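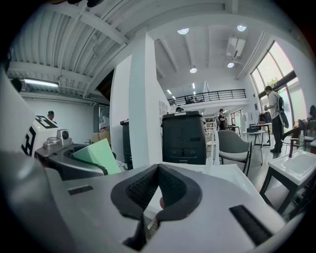 Efren Espiritu thinks the pillar should have decided the whole layout, and that I wasted a week in April drawing plans that pretended it wasn't there. He left a comment to that effect under the last Pudwood post, along with a question on whether the dark grey storage units could go back to back in the middle of the room and free up the walls.

I tried that on paper. The units need clearance at the front for a person and a box, and back to back they need it twice. Against the pillar they only need it once. The pillar is square in section and runs straight from ceiling to floor, so a unit can stand close to it without a gap that collects offcuts. I have allowed 70 mm for a broom head and for getting a hand in to lift.

The walkway between the nearest unit and the bench now measures 724 mm. It is tighter than I would like, but two people can pass if one of them turns sideways. Nestor Dela Peña measured it again on Tuesday with his own tape and got the same figure.

Sorting what goes inside has taken longer than moving anything. The old system, inherited from the Lumanlan unit, was by size, which meant foam offcuts ended up with masking tape and spare caster bolts. I have changed it to how often a thing is needed. Daily items go at waist height. Weekly items go below. Anything that has not been touched since we left Jerkgate goes in a cardboard box with the month written on two sides, and if the box is still taped up a year later it goes out.
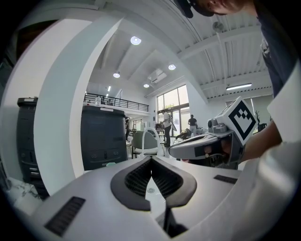
Foam gets its own shelf regardless of how often it is used, as it dents if anything is left on top of it. Wedges are the worst for this – the thin edge goes first – so they are stored in pairs, thin end to thick end, which makes a flat block and takes up less depth.

Labels are next. I started with printed ones on the upper face of each shelf, where they disappear as soon as the shelf is full. They are moving to the front edge, lower case, one word if possible. "Fixings" has been ruled out as a label because it ended up covering most of what we own.

Lighting is fine for reading them by the bench and less good down between the unit and the wall. I have asked Kakness for a price on a short strip and will put the figure in the next post if it comes back sensible. The broom still has no hook.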